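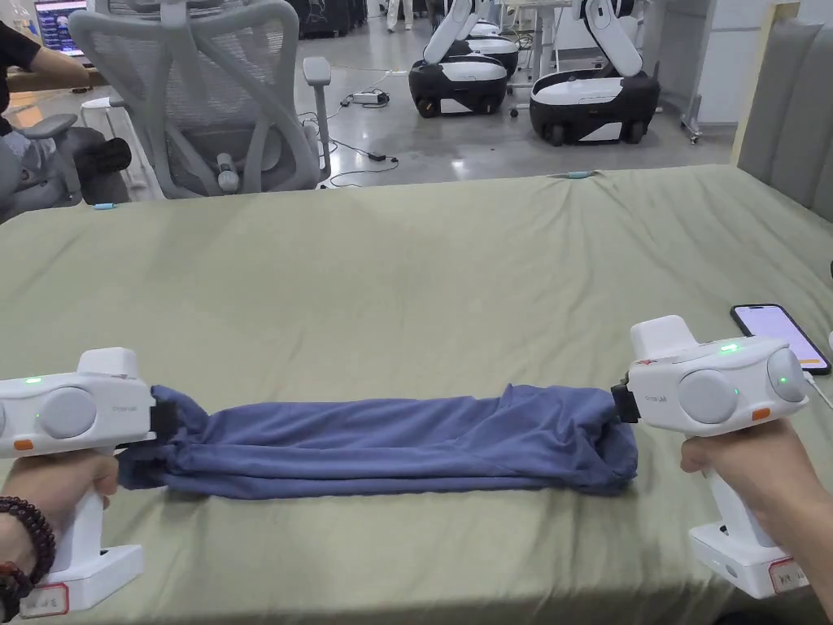 Garment Care and Folding - Gallery

The Tosteswood Center for Household Skills has offered instruction in the care of clothing and household linen for many years, and folding remains the part of the program that residents ask about most often. This page brings together pictures from the folding table, with short notes for those who are considering enrollment or who wish to practice at home between sessions.

The course is taught by Bülent Ağca and meets on Wednesday evenings in the Sternby Building. Each group is limited to 15 participants. The course runs for five sessions and covers shirts, knitwear, bed linen, towels and the packing of a drawer or suitcase. Participants receive the Oviment handbook at the first session and may keep it when the course ends.

The opening picture belongs with the chapter on handling. A blue garment is held by its two ends over a pale olive-green sheet, and the cloth between them has gathered into a long, narrow strip with folds running along its length. One end is bunched tightly and the other is wider and looser. A garment in this state should be opened out to its full width before any fold is attempted. Find the shoulder seams, take one in each hand, and let the body of the garment hang for a moment. Then lower it to the table, hem first.

Preparing the surface

A table used for folding should be covered with a plain cloth that reaches past the edges on all sides. The cloth protects light fabrics from marks and keeps slippery ones from sliding. It need not be ironed, although deep creases should be smoothed by hand before a thin shirt is laid on top. The sheets used in the course were donated by the Tsolakis laundry in February and are available to participants during open practice hours.

Shirts and T-shirts

The T-shirt is the first garment in the handbook and the one to which the most time is given. It is folded from the back, so that the front of the shirt ends up on the outside of the finished piece.
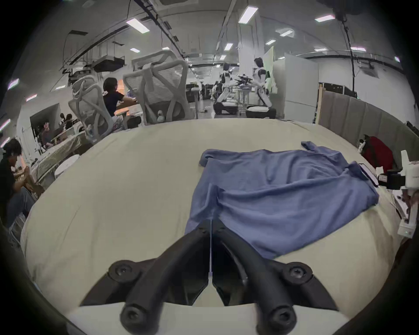
Blue T-shirt laid face down on beige cloth, before smoothing. The fabric is still bunched near the middle, and the body lies on the diagonal.

Before the first fold, turn the shirt so that the hem is parallel to the near edge of the table. Smooth from the center toward the sides with the flat of the hand, working slowly and without pulling. The sleeves should be drawn out to their full length and any fold underneath them released. A hem that hangs over the edge should be brought back onto the cloth - otherwise its weight will draw the shirt out of line while the sides are being turned in.

Fold one side toward the center, from the middle of the shoulder to the hem, and lay the sleeve back along the fold. Repeat on the other side. Bring the hem up to the collar in two folds for a shelf or three for a drawer. Children's sizes usually need one fold fewer.

Participants often ask whether a shirt that has creased badly should be folded at all. The advice given in the course is to shake it out, hang it overnight and return to it the next day. Pressing is covered separately in the fourth session.

Enrollment and further information

Places are offered in order of application. Forms may be collected at the front desk, Room 117, or requested by telephone at extension 2248. Those who have completed an earlier course at the Center may enroll directly with the instructor. Participants are asked to bring two T-shirts, one long-sleeved shirt and one bath towel to the first session - all items should be clean and dry.

The folding tables are also open for independent practice on weekday afternoons when no class is scheduled. Please leave the cloths spread on the tables after use.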